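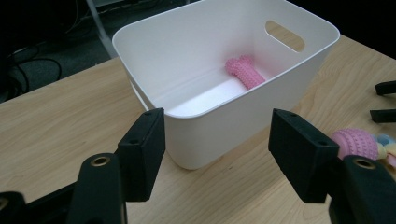
Step 4. Sort the toys before the first night

Guides > New Dog Set-Up > The First Two Weeks

Last updated: 22/05/2022

OK, the crate is up and the water bowl has a spot, so now we get to the fun part! I do toys before I do the leash, because Gukila (my hound mix, 2 years old and very sure of herself) settled so much faster once she had something to chew.

4.1 Pick a home for the toys and stick with it. Any low bin with smooth edges will do. Mine lives by the back door – yours can go wherever the dog already likes to hang out.

4.2 Put out just a few toys at a time and keep the rest in a closet. Swap them every few days. Old toys come back smelling interesting, and you save a pile of money.

4.3 Check the size. If the whole toy fits behind the back teeth, it's too small. My neighbor Dagim Assefa has a mastiff and buys everything one size up from what the label says.

4.4 Wash rubber toys in warm water with a drop of dish soap, then rinse them really well. Bumpy ones need an old toothbrush to get down between the nubs.

CAUTION: Throw out any toy with a chunk missing. Don't trim it, don't glue it. If you think your dog swallowed a piece, call your vet right away, even if she's acting fine.

Note: Rope toys are for tugging with you in the room. I put ours up on the shelf when we're done (she complains, I ignore her).

4.5 Teach "drop it" on day one. Hold a treat by her nose, say the words once, and when she lets go, give her the treat AND the toy back. Keep it short – a minute or so, then quit while she's still having a good time.

4.6 Before bed, pick up anything that squeaks. Trust me on this one, I live in a small apartment in Lurnelberg with thin walls.

If she isn't interested in toys at all the first week, leave them out and let her come around. Gukila didn't touch a thing for days and then carried a sock up and down the hall all evening.

Step 5. Fit the collar and leash

Filed under: Dogs, Starting Out, Toys & Chews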